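Build the boring robot first

29/10/2020

Every few weeks somebody at our shared workshop on Brasard Street asks me what they should build for a first robot, and I always give the same answer, and they always look a little let down. Build something that does a chore you hate! Mine is laundry (well, cloths, the small stuff).

People want legs. I get it, I wanted legs too. I spent a whole January on a walking thing that ate 353 hours and never made it across the kitchen. Then I gave up and bolted two arms to an aluminum rail, and I've learned more since then than in all that time on my knees with the walker.

Two arms are a pain, I won't lie. They want the same spot at the same moment, and the cables want it too. I've redone the zip ties five times and I'm still not happy with the slack. But a cloth is a wonderful teacher. It never lies the same way twice, so you can't fake your way through with one perfect canned motion and call it a day.

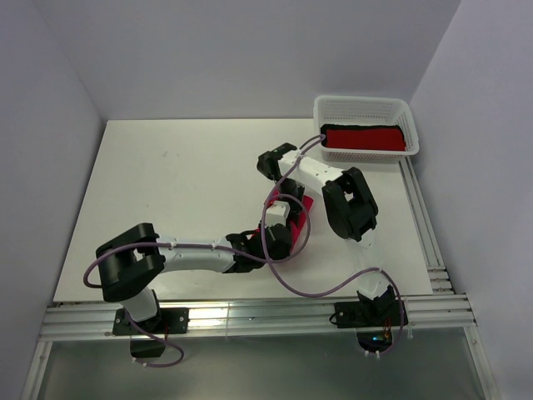
Both grippers at the red cloth, basket in the back corner.

My budget was $400, before the arms, and most of it went into the frame and the walls. Plain walls, plain white top. I'd spend it that way again, because a stiff frame saves you so many evenings of chasing wobble.

Will it ever beat me at folding? Probably not soon, and I'm pretty slow (ask anyone who's seen my closet). I still think it's the better first project, legs or no legs.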